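The Lamb Lady of Riltora Street

January 22, 2018

Melahat Keskin does not want to be filmed today. Bad knee, she says, and the light is wrong, and anyway the bread is late. Ten minutes later she is on camera, slapping a disc of dough against her forearm and yelling at her nephew to move his elbow.

That's the whole act. No sunglasses, no slow motion. A 61-year-old woman in a brown apron, shouting. Her last clip was passed around so much over the holidays that her phone gave up and had to be replaced.

The place is called Gökçe, after her mother's village, and it sits between a tire shop and a dentist on the east side of Bristach. It has 40 seats, all of them the kind that stack. Until last August you could walk in at noon and pick your table. I know because I used to. Red lentil soup, half a flatbread, tea, out the door by 12:30.

Now there's a line. It starts before eleven and goes past the dentist, who has put up a sign about it.

The nephew is Alper Kaplan, 27, and the account was his idea. He'd lost a job selling phone plans in Rostden and came to wash dishes. Got bored. Started filming his aunt without telling her, mostly her hands at first, then her opinions. She has a lot of them. Yogurt from a tub is "for painting walls." Anybody who cuts a kebab off the skewer with a knife should be asked to leave. The first month the account had 322 followers and Alper says most were cousins.

Then came the onion video. If you've missed it: a customer sends back a plate, wants the onions taken off. Keskin carries it out of the kitchen herself, sits down across from him and eats the onions, one ring at a time, looking right at him. Doesn't say a word. Hands him the plate back. He finishes it.

It runs under a minute. By morning it was everywhere, with subtitles in languages that didn't need subtitles.

"I was hungry," she tells me. "I'd been up since four."

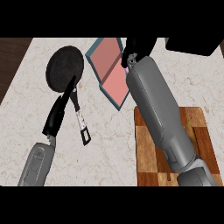
A frying pan and a long black spatula-like tool at a marble kitchen counter.

The customer, by the way, came back. Comes back most weeks. He'd rather not be named but he's happy to sign napkins.

Not everyone is charmed. A regular at the next table, a retired bus driver with a newspaper folded into eighths, told me he waits until three in the afternoon now and even then he's got somebody's phone over his shoulder. Prices went up in the fall, the mixed plate by two dollars. People noticed. There were comments. One said she'd gone Hollywood, which she had Alper read out to her twice, then asked what lamb costs in Hollywood.

And there's the question of what she's selling. A certain kind of food star has been around for a while now, all gesture, where you pay for the guy and the meat is sort of a prop. I asked her about that and she got up and left. I thought I'd blown it. She came back with a shoulder of lamb on a tray, put it in front of me and pointed.

So, the lamb. It goes in overnight with tomato paste, black pepper and a fistful of dried mint, covered, low heat. Comes apart if you look at it. The fat is the best part and she'll watch to see if you leave it. Rice on the side has little toasted noodles in it. Pickled peppers hot enough to make me loose my place in my notes. It tasted exactly like it did in August, when there was no line, and I've been trying to think of a smarter way to put that and haven't.

The offers are coming in. A frozen food company wanted her face on a box. A mall in Rostden wants a second Gökçe, twice the size, with a glass wall so shoppers can watch her work. Alper would like to do it. He's made a spreadsheet. He showed it to me behind the counter, quickly, while she was yelling at a delivery driver about parsley.

She's seen the spreadsheet. "Very nice colors," she says.

They fight about it, not in a bad way, or not one I saw. He thinks this lasts a year, tops, and you take the money while people still remember the onions. She thinks the rent in a mall is a disease. He wants merch, she wants a new oven. The oven is coming in the spring. The T-shirts are already in a box under the register, most of them extra large becuase of a mistake on the order form.

By two the line is down to a dozen or so. A couple who drove in from out of state ask for a selfie and Keskin makes them order first. Soup, she tells them, you look cold. They get the soup. She stands for the picture, doesn't smile, and sends them back to wipe the bowl out with bread.

Gökçe, Riltora Street, Bristach. Lunch only, closes when the lamb is gone. Cash or card. Onions come with everything.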